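Robotics in the Workplace, Module Two
Handout 5: Judging a hand-held gripper kit before you buy it
Notes by Rhydian Lloyd, revised 30th August

Please read these notes before the practical. You will need your own copy of the Fivo price sheet, which Rhodri Skyrme will give out at the door, and a pencil for the table at the end of it.

1. What is on offer

Fivo sells the kit in two versions. The first has one hand-held gripper, a charger and a year of access to the Londer software, where the recordings are stored and cut into single tasks. The second has a pair of grippers and the same software. The price to a college is 3,021 for the single version and 3,431 for the pair, both in pounds and both before tax. You will notice that the second gripper is cheap compared with the first. Most of the price is in the software and the support, and this should make you careful when you compare it with other kits that are sold without any software at all.

The supplier is Gough, who also does the repairs. In the offer we received, repairs are free for the first year if the fault is in the linkage or the sensor. Finger pads are counted as parts that wear, so the buyer pays for them.

2. What the kit must do for us

A gripper of this kind is held in the hand of a person, and the person does the task with it. The recording is later used to teach a robot arm the same task. For this reason we do not judge it only as a tool. A tool can be a little uncomfortable and still be useful. A recording kit which is uncomfortable gives bad recordings, as the operator begins to hurry or to turn the wrist in a strange way, and the arm will learn this also.

In our trial we used the packing task from Handout 3. The objects are of the household kind, soft and hard together, and they go in and out of an open cardboard box on a desk.
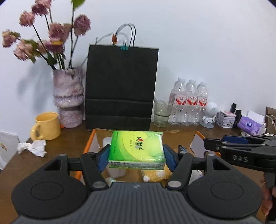 Fig. 1. Packing task, pair of grippers. A packet of tissues held between the blue finger pads.

The packet of tissues is a good test object and I advise you to begin with it. It is soft, so a hard grip changes its shape, but it is also light, and a weak grip will let it turn. With rubber pads the operator can find the correct force quite quickly. A plush toy is easier than it looks. Thin plastic bags are the most difficult, and you should leave them until the end of your session.

Look also at the linkage. Each arm is fastened with four pivot screws, and they can be reached from outside. I consider this a strong point of the design. In the Stinenent kit, which we reviewed last year, the cover had to come off before any screw could be tightened, and two students lost the same spring.

3. Points to check in the practical

Work in pairs and change places after each run. One person operates and the other writes.

Grip. Close the pads slowly on an object and watch if both sides arrive together. If one side arrives first, the object is pushed before it is held.

Handle. Note at which run your hand becomes tired. Do not be polite to the product here.

View. A desk in normal use has many things on it, such as mugs, bottles and bags. Do not clear it. We want to know if the recording is still good with a busy background.

Two hands. When both grippers are over the box, the operator must keep them from touching. Write down every touch, even a small one.

Software. Londer should cut your recording at each release of an object. In our trial there were 47 releases, and the software missed 5 of them, all with soft objects. Ask yourself if you would accept this, and what it costs in working time to correct it by hand.

4. Written work

Write one page for a buyer who has never seen the kit. Say which version you recommend and for which kind of task. Give the price with the tax added, and add one set of spare pads. If you recommend the single version, you must explain how the buyer would record a task which needs two hands.

Pages go in the tray outside Rhodri's office. Bring the price sheet back with you, as we have few copies.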